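I have been living in Kakonholm for eight months now and I still did not fully understand how the people here throw away their things. In my old city we had one container on the corner for everything. Now there is a calendar on my fridge with four colors, and every color has its own week.

In April I made my first big mistake. I put a broken lamp together with the metal, and the next morning it was standing in front of my door again, with a yellow sticker on it. I was quite ashamed. The lamp had to go to the Geerts depot, on the other side of the canal, and it is open only two afternoons per week. I went there by bus with the lamp on my knees. 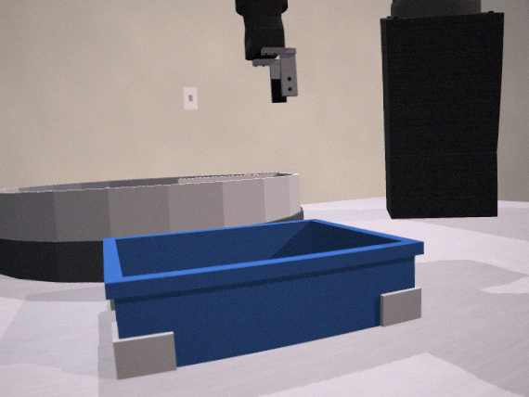 *Kakonholm, 2022-05-25*

Blue is for paper in my street, and paper is the part I like the most. I read old magazines one last time before they go, and sometimes I cut out a recipe. Last week I kept one for a cold soup with cucumber, which I want to try when my sister visits.

The fee is also different from what I knew. I pay 68 for the year, and people with a garden pay more. My building has 314 on the door, but the first letter from the city went to 300, so I received it very late and paid a small fine. I wrote to them twice about this and they gave the money back.

Glass is still a problem for me. The nearest place is behind the Jimska bakery, up the hill, and I always go there with a heavy bag and come back with bread.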